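Notebook, disassembly cell
November 2024

Open day at the Istetti workshop. Writing this up the same evening so the next person who sets up a visit has something to go on. Elba Insaurralde ran the cell and I did the talking, which we agreed on in the hallway and should have agreed on a week earlier.

We had 18 people signed up, mostly from Tudovmont, plus a group from Monti who came to see the sorting line and stayed for us. They came through in two batches. The first batch was too big for the space. People at the back could hear me but could not see into the case, and I ended up repeating myself to whoever had swapped places with whoever. Next time smaller batches, and a strip of tape on the floor so that shoes stay out of the cell.

Plan for the demo was the usual desktop job: tower on its side, side panel already off, arm works down into it from overhead. Elba wanted to run it at full speed. I asked for the slow profile and we went with slow. Still think that was right for visitors, but it makes the reach into the case look timid, and one man from Monti asked if it was always like that. Told him no and gave him the normal speed setting.

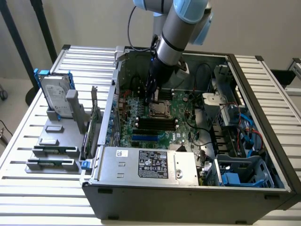 Reach is the thing I would explain first if we did it over. Everybody asks about grip force, and the hard part with a tower is getting down to the board without touching the walls of the case or anything strung across it. The loose cables are worst. There was a black one running over the board from the right side, and a thin red wire on the left toward the rear panel, and I used both of them to show why we can't plan a path from the case drawing alone. Two machines of the same model will have their wires lying differently. A woman from Tudovmont who repairs office machines said she could have told us that in 1986, and then gave us a good tip about tucking the drive leads back before starting. Elba wrote it down.

The fixture got more attention than the arm. Several people wanted to know who made it and if they could have the drawings. It is our own, third version, gray, printed here. I said I would ask about releasing the files. The slots for drives and cards are fine now. The front card grooves are the part I would still change, and I want to try a wider lead-in before March.

Questions I could not answer properly:

Cost per unit compared with doing it by hand. I gave a range and could see it was not convincing. Need real numbers from Skurkalico.

What happens with a stripped screw. Said a person steps in, which is true, but we should have a procedure on paper to show.

Whether the same setup takes laptops. No, and I should just say no — I talked for several minutes instead.

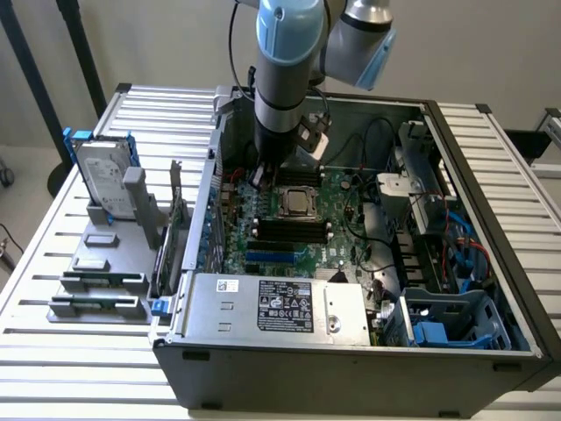

Slow profile, gripper down over the memory area. Drive in its blue caddy upright in the fixture at left.

Second batch went better. I stood on the other side of the table so I was out of the way, and Elba called out each move before it started. People liked that and it cost nothing. One stop during this batch, a protective stop on the wrist joint, log entry 2628. Cleared it and carried on, lost some 10 minutes with the questions that came out of it. I have not looked at the trace yet. My guess is the cable loop at the upper joint pulling when the wrist turns, but that is a guess.

To do:
Pull the trace for 2628 and compare with last month's stop.
Re-tie the cable loop with more slack, then run the full path empty.
Ask about the fixture files and write back to Tudovmont either way.
One-page handout with reach, payload and cycle time.
Return the extra chairs to the training room. Elba has the key.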